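Small Landlords list archive
Subject: Re: [landlords] Maintenance requests, how do you all keep track?
From: Rochelle Waaka
To: landlords list

Hi Eduardo and everyone,

So glad you asked this, it's my favourite subject and my family won't let me talk about it at dinner any more!

On Sunday, Eduardo Morais wrote:

> Hello all. I look after four units in two buildings, two of them
> mine and two my mother's. Requests come in by text, by email, by
> phone and once on the back of a rent envelope. Last month I booked
> the plumber twice for the same tap and forgot a rangehood
> altogether. I've had a demo of Zenico and it does everything, but
> it does a lot of things I will never need (vacancy forecasts?) and
> it would run me $80 a month. Is anybody managing with something
> simpler? And how do you get tenants to use it? Mine are lovely but
> they will text me no matter what I say.
>
> Also, does anyone give tenants the tradie's number directly, or is
> that asking for trouble?
>
> Eduardo

Yes to simpler! I have six units, the four at Perero Court and the two flats over the shop on Lui Street, and I run the whole lot from one spreadsheet and one email address. I did try Zenico for a while when Ka-ming was on it, and I can see why he likes it with the number of doors he has, but I was spending my evenings closing pop-ups.

The email address is only for repairs. It goes on the fridge card, in the lease welcome letter and at the bottom of every message I send. If somebody texts me, I answer the text kindly and then I forward it to that address myself. I gave up asking people to change. It takes me ten seconds and the request ends up in the same place as the rest, and I promise you'll feel your shoulders drop the first week you do it.

Then each request gets a line in the sheet. My columns are: date in, unit, what the tenant said (their words, copied in, I don't tidy them), urgent or not, who I called, date booked, date done, invoice amount, and date I told the tenant it was finished. That last one is the column I'd fight for. I used to think a job was over when the invoice came in, and meanwhile the tenant upstairs was still waiting to hear whether anyone was coming back to paint over the patch.

For the two-plumbers problem, I colour the line yellow the minute I phone someone. White means I haven't done a thing. I look at the white lines with my coffee every morning. Very low tech, works a treat.

Urgent has its own rules, so please check what counts as urgent where your units are and how fast you have to act, as it does vary and your mother's building may be under different rules from yours if it's over the border. I keep mine printed out inside the folder. No hot water, gas smell, a burst pipe, a front door that won't lock: those don't go by email, those are a phone call at any hour, and the fridge card says so in big letters.

About giving out the tradie's number, I do it for exactly two people, my electrician and my plumber, and for emergencies only, with a spending limit agreed in writing beforehand. Katherine Restrepo put me on to that when I joined the list and I'm still grateful. The invoice comes to me and the tenant never handles money. Everything else goes through me. Wing-sze does it the other way and lets her long-term tenants book small jobs themselves, so I hope she'll chime in, I'd love to hear how the paperwork goes.

A nice surprise from having it all in a sheet was that I could sort by unit. Last October I sorted the Perero Court lines and found 11 call-outs to one laundry tap and its pipework, spread over years and never more than a small bill each time. Added up they came to $1228! I had the pipe replaced properly that same week and I haven't had a drip reported there since. I would never have seen it from a drawer full of receipts.

One thing I'd do differently is photos. I ask for a photo with each request now, but I didn't name the files for ages, and I have up to 30 of them called things like "kitchen new". Put the unit and the date in the name from day one.

If you do want an app, Sedby is worth a look before you sign up for the big one. A friend of mine uses it for three units. It's really just a form that tenants fill in on their phone and a list at your end. I found it a bit bare but she adores it, and you can export everything if you change your mind (do check that with any of them).

Happy to send you my blank sheet, Eduardo, just reply off-list. It has a tab for smoke alarm checks as well, which you can delete if you've already got a system. And Ka-ming Kong, if you're reading, did you ever get your gutter dates to repeat automatically? I still type mine in by hand.

Cheers,
Rochelle

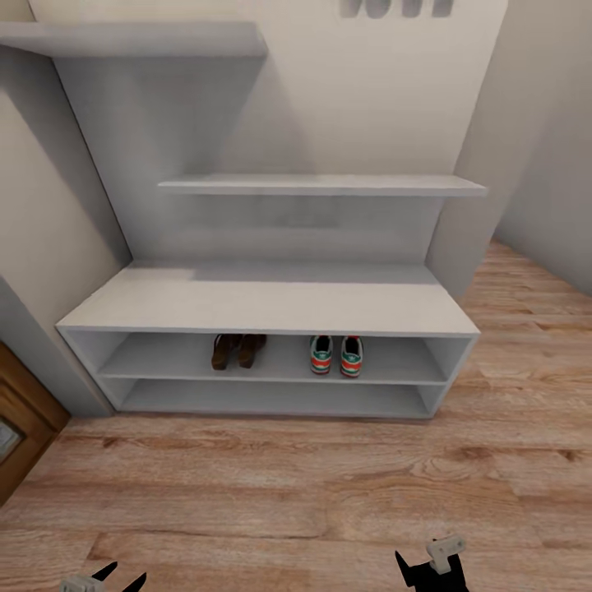
Page last modified: 24 May 2026

Replies to this thread go to the whole list. To write to one member only, change the To line before you send.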